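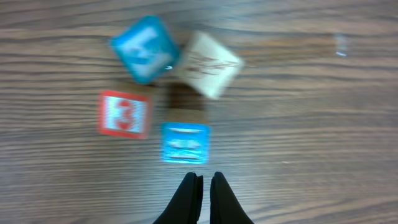
Toy blocks on a wooden tabletop.

How to request airfield movement records from a public body

Records of who lands where, under what permit, and for what stated purpose are usually held by more than one office. The steps cover a written request for permit and landing records, using the airfield at Plamcombe as the worked case. The same method applies to any airfield where state or military flights need advance clearance.

Before you start

Check what is already published. Many transport departments post yearly totals of permits granted and refused. A total is not a record. If you need the operator, the aircraft type or the cargo declaration, you will have to ask for it.

Find out which office holds which part. In the Plamcombe case, the transport department held the permit applications, the foreign affairs department held the clearances for state aircraft, and the airport operator held the landing fees. A request sent to the wrong office can lose several weeks in transfer.

Step 1: Set the scope

Pick one airfield and one period. Twelve months is a workable limit. Name the record type in the terms the office uses, for example "applications for exemption" or "diplomatic clearance requests". If you do not know the term, look in the office's own annual report.

Step 2: List the fields

Ask for a table with one row per application. Useful fields are:

Date of application
Date of decision
Operator
Aircraft type
Departure point and destination
Goods declared
Decision and any conditions

Ask for the file as a spreadsheet. Scanned pages can be requested later for single entries.

Step 3: Write the request

Keep it under 300 words. State the law you are relying on, the period, the record type and the fields. Do not give your reasons unless the law requires them. Add one line saying that if part of a record is exempt, you want the rest released with the exempt part marked.

Step 4: Send and log

Send by email and save the receipt. Log the date sent, the reference number and the date a reply is due. Use the same reference in every later message.

Step 5: Deal with a partial refusal

Security and international relations are the usual grounds. Check that the office names the exact clause and applies it to specific fields – a blanket refusal of the whole table can often be appealed. The first Plamcombe reply withheld 4 of the 7 fields. After internal review, only the goods declared and the conditions stayed closed.

Step 6: Check the data

The released table had 1,073 rows. Sort by operator and look for variant spellings first. Rivas appeared in three forms, and Gundlow was entered both as an operator and as a handling agent. Remove duplicates only where the date, aircraft type and route all match. Keep an untouched copy of the original file.

Compare the row count with the published total. Small gaps are common where an application was withdrawn or amended. Permits and landings are also separate counts: one permit may cover several landings, or none.

Related guides on Plusesbridge: Internal review letters; Reading a schedule of records; Appeal time limits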